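Cetia College of Counselling

Cetia College of Counselling is a small postgraduate school in the harbour town of Listitz, offering a master's degree and two shorter certificates in counselling psychology. It is best known for its evening timetable, which lets people train as counsellors while holding down a day job, and for its lively mix of students from all over the region.

History

The college began as a night course in a rented room above the Morsy ferry office, with six students and one borrowed filing cabinet. Demand grew quickly, and within a few years the classes had moved to the old customs house on Hinow Street, a wonderful brick building with tall windows and famously noisy radiators. The first full master's program opened there with 48 places. The college has since awarded 1088 qualifications across all of its programs.

Teaching

The program takes a person-centred approach, with plenty of room for family work, grief counselling and group practice. Students spend their first year on theory and listening skills, working in groups of three and swapping roles each week. Second-year students see clients under supervision at the Hinow Street clinic, where fees are set according to income. Anyone who has sat in on one of the Saturday skills labs will know how absorbing they are - four hours can go by in a flash!

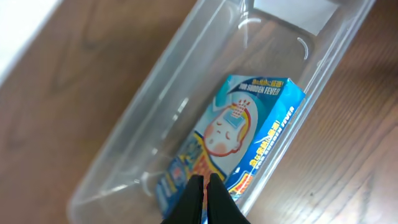 Student life

Around 81 students are enrolled at any one time, many of them changing careers after years in nursing, teaching or hospitality. The shared kitchen on the ground floor is the heart of the place, and the soup nights held there before evening lectures are a much-loved tradition. A student-run reading group meets in the library and has a soft spot for memoirs.

Graduates

Many graduates set up in private practice, while others work in schools, hospices and community health centres. The graduate network organises a practice day each May, with talks on everything from keeping client notes to finding a first office. Several former students have come back to teach at the college, mostly as clinical supervisors.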